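About Us

Garnamell is a small robotics workshop and training school. We teach robots to do the ordinary work of a home or a reading room: to fold, to carry, to put a thing back where it belongs. We also teach people how to record such work so that a robot can learn from it. Anežka Hájek and Matěj Dvořáček started the company with two grippers and one long table, and for the first year it was only the two of them.

Today we are nine people. Some of us come from mechanical engineering, and some come from quite different places. Romana Hrubý was a school librarian for many years before she joined us, and it is thanks to her that our courses are written in a language that a beginner can follow.

What we do

Our main work is recording demonstrations with hand-held grippers. A person holds the gripper and does the task with it, slowly and in clean movements, and the camera on the tool keeps the view that a robot would have later. We do this for cloth above all. Cloth is difficult, because it never lies the same way a second time, and many of our customers ask for it.

We sell the recordings under the name Olis, and we also give courses of two days for universities and companies that want to make their own.

Our open day

Every December we open our doors to neighbors, parents, students and anybody who is curious. The open day takes place in the reading room, among the bookshelves and the plants, and the demonstrations begin at 10 in the morning. Last time Ngozi Uzor led them. She shows each task first, and afterwards the visitors take the gripper in their own hand. The youngest visitor was eight years old and did not want to give it back!

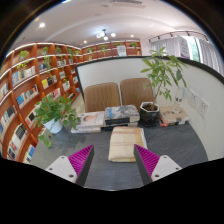
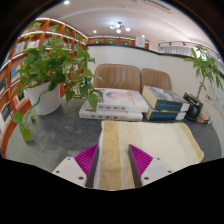
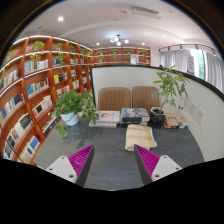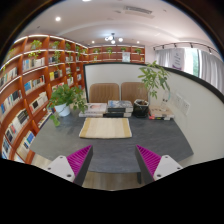

Cloth work in the reading room, with the magenta ribbed finger pads.

How a visit goes

A visit takes one morning or one afternoon. We begin with a short talk, where Hedvika Bednárik explains what makes a recording good or bad: the speed of the hand, the light, how the fingers come to the edge of the cloth. Then everybody tries. Most people pinch too hard in the beginning, and it takes some patience before the hand becomes quiet. At the end we look at the recordings together, and each guest may ask that his or her own recording is deleted.

Groups can have up to eight persons. You do not need any technical knowledge. Please wear sleeves that are not too wide – they like to come in front of the camera.

In the last school year we received 400 visitors, most of them from secondary schools. The visit is free for schools. For companies there is a fee, and we send the price list on request.

Come and see us

If you wish to come with a class or a team, write to Anežka Hájek through the contact form and tell us the size of your group and the language you prefer. We speak English, Czech and Slovak. She answers usually within two working days.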